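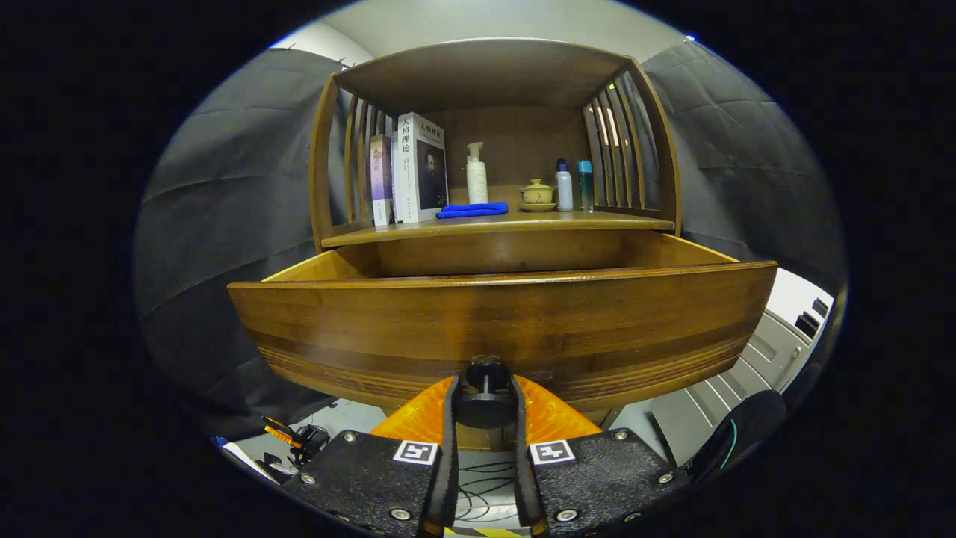 Two-finger hand-held gripper at the drawer knob, cabinet task.

Hilomlow gripper comparison

The Hilomlow gripper comparison is a bench trial of hand-held grippers used to record manipulation tasks. Set up by Afaf Issa in April, still running as of 23/10/2023. Compares two finger sets, Zekis and Horgan, on the same body and the same camera mount.

Tasks
Four in total: drawer, cup and saucer, pump bottle, folded cloth. The drawer is the best documented. Cabinet with an open shelf above, round knob on a bowed drawer front, fingers go either side of the knob and pull straight. 100 pulls per finger set. Shelf items stay in place during drawer runs and are only handled in the other tasks.

Fingers
Zekis: softer, wraps round knobs well, twists under side load. Horgan: stiffer, less twist, tends to slide off anything smooth if the approach is high. Both carry square marker tags on the finger plates, read by the camera to get finger opening. Tags need to stay in view at full close, early plates were too short and had to be redone.

Results
Horgan ahead on the drawer, Zekis on the cloth. Cup and saucer unclear, operators disagreed on what counts as a clean lift. Pump bottle not finished.

Controller
Logging was moved to the Hirska controller partway thru. Runs from before the switch have a timing offset between tag readings and video and are kept seperate.

See also
Hirska controller
Fiducial marker
Parallel gripper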